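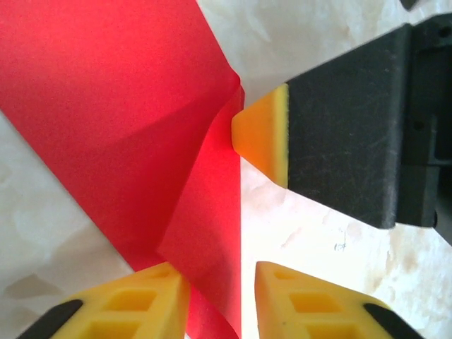
図1 手首カメラから見た赤い紙の折り作業。手前の黄色い指2本が手首側のハンド、右から伸びる黒い指の先端が橙色のパッド。

レビュー:Zurel 双腕紙折り学習キット(評価版)
2020/1/18 Arsalan Niazi

Zurelは、双腕ロボットによる紙折りを模倣学習で扱うためのソフトウェアとフィンガ部品のセットである。配布元はOrngate。手法はShazia BangashとMohsin Abbasiの報告に基づいており、手首カメラの画像と関節角を入力として、短い区間の動作列をまとめて予測する。10月に評価版を入手し、既設の双腕機に載せて試した。

構成
学習コード、校正用スクリプト、交換用フィンガ、教示データ2490件。データはすべて遠隔操作による記録で、失敗した試行にもラベルが付く。形式の説明書は簡潔だが、時刻同期の項が不足している。左右の腕の時刻ずれをどこで補正しているかは、コードを読まないと分からなかった。

評価方法
課題は、一枚の紙の片側を斜めに折り返し、折り線を押さえるところまでとした。付属データのみで学習したモデルAと、自前の教示337件を追加したモデルBを比較した。試行は各1000回。判定は折り線の角度誤差と紙の破れの有無で行い、Nighat Jafriが担当した。判定者にはどちらのモデルの試行かを伏せてある。

結果
モデルBの成功は933回であった。モデルAはこれを明確に下回り、失敗の大半は折り返した部分の縁に指先を寄せる段階で生じた。指先が縁の手前で止まるか、行き過ぎて下の層まで動かす。追加教示で減ったのは主に前者で、後者はモデルBの失敗例にも多く残っている。動作の予測区間を短くすると行き過ぎは減ったが、折り線を押さえる動作が途切れやすくなった。既定値のまま使うのが無難と思われる。

ハードウェア
指の面に並ぶ角形のくぼみは、当方の使用範囲では把持の妨げにならなかった。パッドの交換は容易である。ただし、交換後に校正をやり直さないと角度誤差が目に見えて増える。手順書には「推奨」とあるが、必須と書くべきである。

難点
白い天板で照明が強いと、紙の縁の推定が不安定になる。露出を固定すると改善した。紙の色を変えた条件は付属データに少なく、論文の主張する汎化性能を確認するには足りない。Zohreh Golestaniが進めているArainでの追試では薄手の紙も扱う予定とのことで、結果を待ちたい。学習時間の記載が単一の計算機構成に限られる点も不便である。

評価
手法の再現を目的とする研究室には勧められる。教示データを自前で追加できる体制が前提となる。付属モデルをそのまま実作業に使う用途には向かない。次版では時刻同期の文書化と、行き過ぎ失敗を集めた追加データの配布を希望する。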